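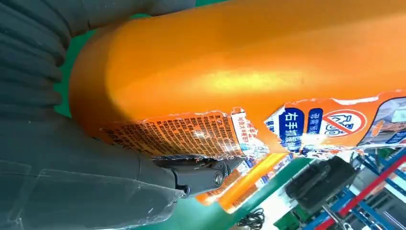 Skevov hand, 30 days in
2021-03-20 | by Chowdhury

We had $1,038 left in the equipment line, and the Skevov hand ate all of it. The ridged fingers hold a big round plastic bottle well enough — ours has a torn label, and the hand doesn't care. Budget another $233 for the spare finger set, sold separately by Clustovari, who answer email when the mood takes them. Delivery took 28 days. The manual covers unboxing in loving detail and wiring in one paragraph. I'd buy it again, but I'd ask for the spares in the same quote.

28 shares | 30 comments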